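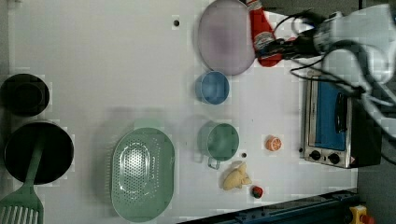 Skunudik opens its new play kitchen corner in Kadthorpe this November, and I couldn't be more pleased to be writing the announcement myself! We've been planning this one for ages, and what I wanted most was a white tabletop where little cooks could spread out and see everything they've got. There's a sage-green mug and a smaller light blue cup for serving drinks, a big mint-green colander, and toy fruit down to a tiny strawberry (my favourite, I'll admit it). The toaster oven has a bright blue inside, so whatever goes in for "baking" ought to look rather cheerful through the door.

The corner sits at the front of our shop, in the space where the Hedlund shelving used to be, and it's free to use whenever we're open. It suits children from 3 upwards, and up to 2 families can share it at a time — if there's a wait, have a wander round the book stand. We had 4000 leaflets printed, so one may well come through your door.

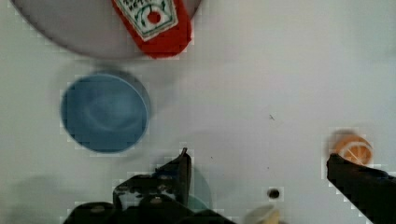
Pretend cafés are a huge part of it for me. I grew up running one from under the stairs, and my customers never got what they ordered. Ours has a round grey plate and a blue bowl for dishing up, an orange slice for afters, and a red ketchup packet, for those of us who put it on everything. Children can set their own menu, and grown-ups are very welcome to order something silly.

The same kitchen pieces will be on sale as the Rundusus range, order code 2188, from opening day. Pop in and ask at the till, or ring the shop if you'd like a set put by.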